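How to clear out a toy bin (quick version)

Did ours Tuesday before the school run. Big grey bin, the sort everything gets chucked in. Thirty-seven minutes start to finish, would of been less without the phone going.

You need:
a table you don't mind scratching
old towel
washing-up liquid, warm water
two bags, one for keep, one for charity
an old toothbrush

1. Bin up on the table. Saves your back.

2. Big stuff out first. Soft toys straight in the wash if the label says so, 30 degrees, in a pillowcase.

3. Then the small bits. Don't tip it, you'll lose half under the cooker. Pick them out one at a time and decide as you go. Keep or charity. No maybe pile.

4. Anything with batteries, open the back and check for white crust. Crusty ones go to the battery point at Munddale tip, not in the kitchen bin.

5. Check the corners and along the foot of any sloping panel. Thin things end up there.

Nearly at the bottom, last few on the floor of the bin:

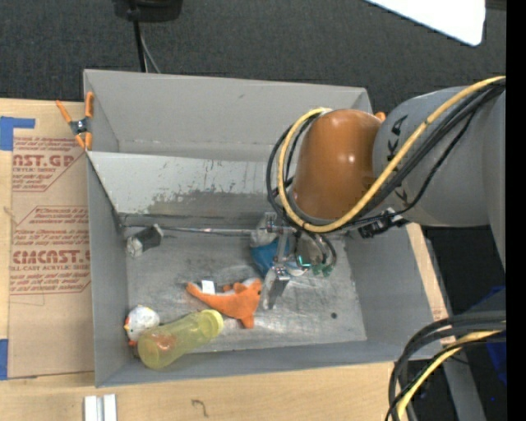 Orange toy and the blue thing at the back still to come out.

6. Empty? Wipe down, sides then floor. Toothbrush for the seams. Scratches and scuffs won't shift so don't bother scrubbing, I wasted 7 minutes on that last August.

7. Towel dry, leave it to air for an hour before anyting goes back in.

8. Keepers back in, heavy at the bottom.

Charity bag goes to the Baird Street shop, ask for Pádraig Mac Carthaigh, he takes toys weekday mornings. Rinse the cloth after.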